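Lirdale Cold Storage and Home Refrigeration Load Study
Progress report to the Alhassan Fund, second period
Prepared by Abbas Esfahani, Grirex

1. Status

Work in this period covered the household part of the study. Metering equipment has been installed at all participating homes in Lirdale and Omcombe, and data is arriving from every site except one, where the meter lost its connection in August and was replaced the following week. The commercial part (the shared cold store at Omcombe) is still in preparation and is covered in section 5.

The project is on schedule against the revised plan. The original plan assumed installation would finish a month earlier. The delay came from the electrical inspection, which had to be repeated for homes with older wiring.

2. Data collection

Each home has a plug-in meter on the refrigerator circuit and two temperature loggers, one inside the fresh food section and one on the kitchen wall at shoulder height. Readings are stored locally and uploaded each Monday. Gaps shorter than one hour are filled by interpolation. Longer gaps are left open and marked in the data file.

The set now holds 1040 complete appliance-days. The agreed minimum for the analysis was 800, so the threshold has been passed before the end of the collection period. Collection will continue as planned in order to include the cooler months.

Logger accuracy was checked in an ice bath before installation. Units that read outside the stated tolerance were returned to the supplier, and the replacements passed. A second check will be made when the loggers are removed.

3. Kitchen layout and appliance placement

The proposal listed placement as a secondary variable. We record the distance from the refrigerator to the nearest heat source, the clearance behind and above the cabinet, and whether the appliance stands near a window that receives direct sun. Households supplied most of these measurements themselves using the form in Annex B. Forms with missing clearances were completed by phone.

Two-door units are coded separately from single-door units. Where the form did not make clear which door belonged to the freezer, the model plate was used.

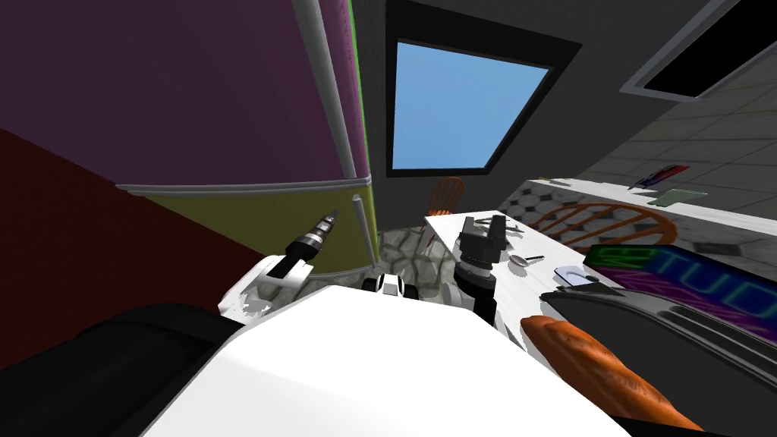
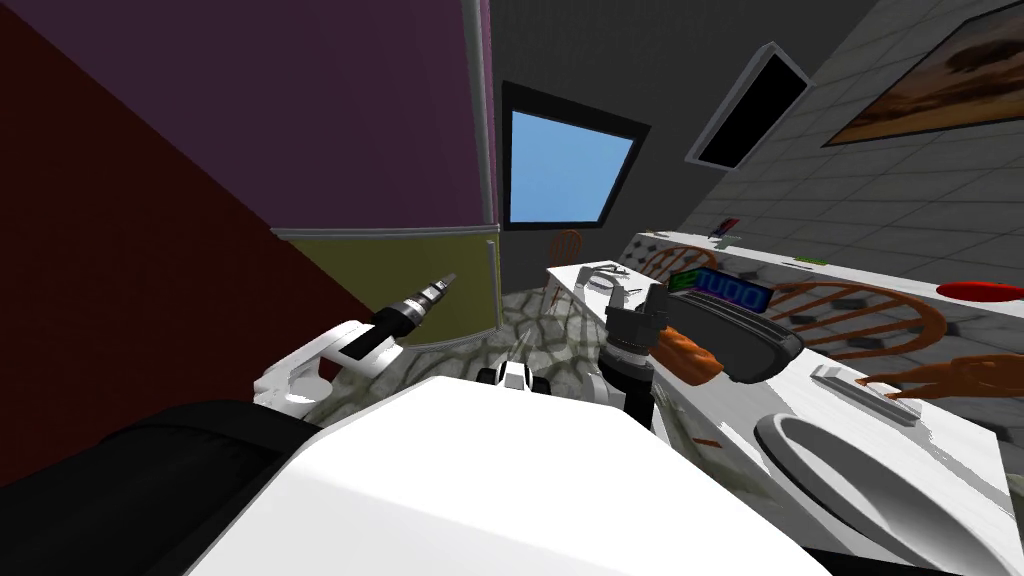 Figures 1 and 2. Kitchen with refrigerator and countertop, computer renderings.

Early results for placement are weak. Homes with little rear clearance show longer compressor run times, but the same homes tend to have older appliances, and the two effects can't yet be separated. We will fit a model with appliance age included once the cooler months are in. No result from this section should be quoted until that is done.

4. Interim findings

Room temperature explains most of the day-to-day change in energy use within a single home. Door openings, estimated from short rises in the internal temperature, explain much less. This matches the pilot.

Differences between homes are larger than expected. Seven appliances account for a large share of the total load, and in four of these the compressor ran almost without a break on warm days. The households concerned have been told in writing. Two have asked whether the project can pay for new door seals. The grant terms do not cover repairs, and we have not made any commitment. We would welcome the Fund's guidance on this point.

5. Omcombe cold store

The operator has agreed in principle to metering of the main cold room and the loading area. The draft agreement is with the operator's insurer. The open question is liability for stored goods during the short shutdown needed to fit the current clamps. We have proposed doing the work at 5 a.m., before the first delivery, when the room is least full.

If the agreement is not signed by the end of the next period, we will drop the loading area and meter only the main cold room from the supply side, with no shutdown. This would reduce detail but keep the total load figure.

6. Budget

Spending is within the approved amount. Travel is under budget because of the phone follow-ups described in section 3. Equipment is slightly over, due to the replacement meter and extra connection boxes for homes with weak signal. We request approval to move the unspent travel amount to equipment. No change to the total is needed.

7. Work planned for the next period

Continue household metering.
Repeat the logger check on units removed from closed sites.
Fit the placement model with appliance age.
Sign the cold store agreement or move to the supply-side option.
Send each household a one-page summary of its own readings.

Annex A: Site list and meter numbers
Annex B: Placement form
Annex C: Budget table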